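The Shelving Lesson

Cadi Ellis got her hands on the controllers at last, and she forgot every single thing she had practiced.

"Breathe," said Seren Vaughan, from the next chair. "Gape copies you. If you shake, it shakes."

Gape was the gripper. It had been named by whoever saw it open for the first time, and the name stuck so hard that it was in the code now, all over it, and on the door of the lab in marker pen. Today Gape lived inside the simulator, in a room that Xiaoqing Cai had put together over the winter out of every odd bit of furniture she could find a model for. There was a lot of red in it. Cadi loved that room! She had been looking at it over other people's shoulders since December, and now the little view from the wrist was hers, filling the screen, swinging when she swung.

"What do I pick up?"

"The book," Seren said. "Always start with the book. A cup lets you get away with things."

So she went for the book. She came in too low, backed off, came in again, squeezed her right hand, and on the screen the dark fingers closed on the teal cover as if they had wanted to all along. She yelped. Two desks over, Trefor Ifans pulled off his headphones.

"Has she got it?"

"She's got it!"

"Don't stop there," said Trefor. "Getting it is the easy part."

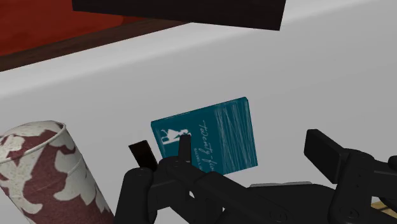
He was right, of course. Holding on was one thing and knowing where the book wanted to go was another, and Cadi found that her wrist had opinions about it that her head had never been told. She turned her hand a little. The book turned a little. She pushed, felt nothing (there was no feeling in these controllers, only a faint buzz if you really leaned on something), and had to learn pushing all over again with her eyes.

"It's crooked," she said.

"Then be crooked with it for a second. Let it see you fix it."

That was what Cadi kept coming back to on the bus home, later. Let it see you fix it. She had thought the job was to be perfect, thirty perfect runs in a row, like a piano exam. But Seren wanted the wobble. Seren wanted the part where you notice and tip your hand back and try from the other side, and she wanted it done plainly, without hurrying, the way you would tie a shoe in front of a small kid.

She did it again. She did it until the tea was cold and Trefor had gone off to find more. On some runs she dropped the book, and Seren marked those and kept them in a folder of their own. On one run she was so pleased with the grip that she forgot to let go, and sat there beaming with her hand clenched until Xiaoqing leaned in through the doorway and asked if the program had frozen.

At 13 good runs Seren said, "Okay. Hands off."

"Off?"

"In your lap. Let's see what it picked up."

Cadi put the controllers down on the desk and sat on her hands, to be safe. Seren typed something short. For a moment the view hung there, perfectly still, and Cadi realized she was holding her breath for a thing that had no lungs.

Then Gape moved. It came in too low. It backed off. It came in again.

"That's me!" Cadi said. "That's exactly what I do! Look at it, it does the little dip!"

"It does the little dip," Seren agreed, and she was grinning too.

The fingers opened wide, much wider than they needed to, because Cadi always opened them much wider than she needed to. They closed. The book tipped, and the wrist rolled after it, a bit late, and Cadi felt her own wrist roll under her leg.

"Come on," she whispered. "Now fix it."

Trefor stood behind them with three mugs and didn't put any of them down.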